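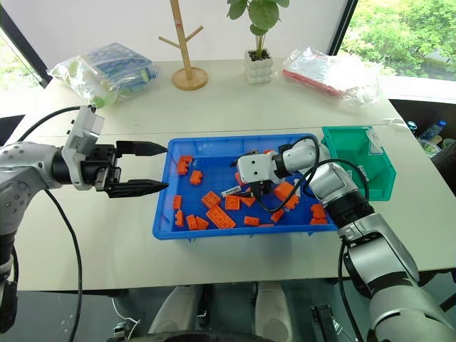 *Fig. 1. Two-arm tray task, head camera view: orange blocks in the blue tray, green bin to the right.*

## Week 6: what one picture can't tell your policy

Okay, so last Monday we stopped at plain behavior cloning (camera image in, arm motion out) and Inês Mota asked the question I was hoping for: why does it freeze? Let's get into it!

Look at the blocks in Fig. 1. They're all orange, they come in different sizes, and some sit on top of others or hide behind an arm. From the head view alone, a lot of "which one next?" choices look equally good. Our human drivers picked differently on different days, and if you train with a squared error loss the policy averages their picks. The average of two good reaches can be a reach into the gap between two blocks.

The fix we tried at Drusbridge was action chunking: predict a short run of moves and commit to it before looking again. Shona Farquharson trained both versions on the same 500 demos. Out of 1242 test picks, the single-step policy stalled on 111 of them. The chunked one stalled on 2 (I made her rerun it, sorry Shona).

Caveat: a long chunk is blind while it plays out. Bump the tray halfway through and the gripper keeps heading for the old spot.

**For next class**

- Read the Salgado handout, sections on loss functions only
- Sketch one case where chunking makes things worse
- Fernanda Torres has the plotting script if yours is broken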